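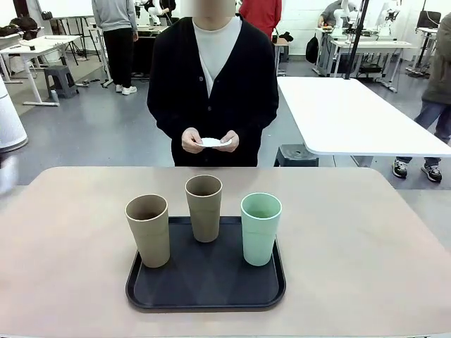 Ovel says the first thing to check on this cell is the tray, and the second thing is the tray again. Most of the setup faults logged against the cup station came down to the tray having moved between sessions, and the notes on placement below are longer than the notes on the arms for that reason.

Stondeo cup cell – setup and maintenance notes

Status: in use
Applies to: the two-arm table cell at Harcombe, wrist camera and fixed camera fitted
Task set: cups to tray, cups from tray to paper bases
Control package: Virk, branch cup-cell

What is in this repository

config/ – joint limits, gripper widths and camera settings for both arms
calib/ – the current calibration files, plus the last set that passed
checks/ – short scripts to run before a session
logs/ – fault log and parts log, plain text, newest entry first
episodes/ – index only; the recordings are kept on the lab server

The index lists 175 episodes. Of these, 43 were recorded before the wrist camera bracket was replaced in December and have a different camera offset. They are marked old_bracket in the index. Do not mix them with the others unless you load the matching calibration file.

Before you power on

Walk around the table first. Look for cables on the floor where people step, bags left within reach of the arms, and anything on the tabletop that is not part of the task. Stools go back under the side tables.

Check that the emergency stop is released and that you can reach it from where you plan to stand. Press it once with the arms powered and at rest, confirm that both arms report the stop, then release it and clear the fault in Virk. Do this at the start of every session, even if the last operator left ten minutes ago.

Power on the arms, then the grippers, then the cameras. If a camera comes up before its arm, the time stamps can drift and checks/clock will fail. Restarting the camera service is enough to fix it.

Placing the tray and cups

The tray sits flat with its long side parallel to the near edge of the table. We do not tape it down. Tape leaves a residue that catches the cups, and it also hides small shifts that the operator ought to see. Use the corner template instead and lift it away before recording.

For the loading task, cups stand upright with the open end up. Exact spacing is up to the operator and should vary from one episode to the next. A cup whose bottom edge hangs over the rim is allowed, but add the flag rim_contact to the episode.

For the unloading task, put out fresh paper bases. Flattened ones slide when the gripper lets go. Throw them away after 8 uses, or sooner if the edge has gone soft.

Cable routing

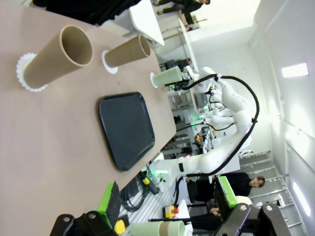

Cable wear is the most common repair on this cell and the easiest to prevent. The camera and gripper lines share one path on each arm, and a path that looks tidy at rest can still be too short at full reach. Leave slack at the elbow and let the clips take the load. The thick black cable on the white arm, which arches wide over the upper segments and comes down toward the base, shows the kind of loop we want. If you shorten it, the wrist loses travel on the far side of the table. Move both arms slowly through the reach test in checks/reach after any change to the clips, and watch the cable the whole time, not the screen.

Gripper pads

The fingers use lime-green pads on their inner faces. Change both pads on a gripper together, even when only one is worn. An uneven pair tilts the cup as it closes, and the policy learns to correct for a tilt that will be gone after the next change.

To change a pad:

1. Open the gripper fully and stop the arm.
2. Peel the old pad from the tip end.
3. Clean the finger with alcohol and let it dry.
4. Press the new pad on and hold it for a full minute.
5. Wait 4 hours before recording. Short test grips are fine before that.
6. Run checks/grip and write the result in the parts log.

Bracket bolts

Check the bracket bolts by hand with the short key whenever you change pads. They should not turn. If one does, take it out, clean the thread, apply a small drop of medium threadlocker and refit. Then recalibrate the wrist camera. A bolt that moved a little has already moved the camera.

Calibration

Run calib/wrist after a bolt, bracket or camera change. Run calib/fixed if anyone has leaned on the camera mount or moved the table. Each script writes a new file and keeps the old one. If the new error is higher than the last, look for a loose mount before running it again – repeating the script will sometimes give a better number without fixing anything.

Known issues

The left gripper reports a width slightly above zero when fully closed. This is a firmware offset and is corrected in config/.

Glare on the black tray confuses the edge detector late in the afternoon. Recordings made after 4 p.m. carry the flag glare. Lowering the exposure helps, but then the insides of the cups are too dark to use.

Faces in fixed camera recordings are blurred before release. If you find one that was missed, open an issue with the episode number and leave the picture out of the issue.

Reporting a fault

Add an entry to logs/faults with the arm, the joint or part, what you saw and what you changed. Entries that only say "restarted, fine now" will be sent back.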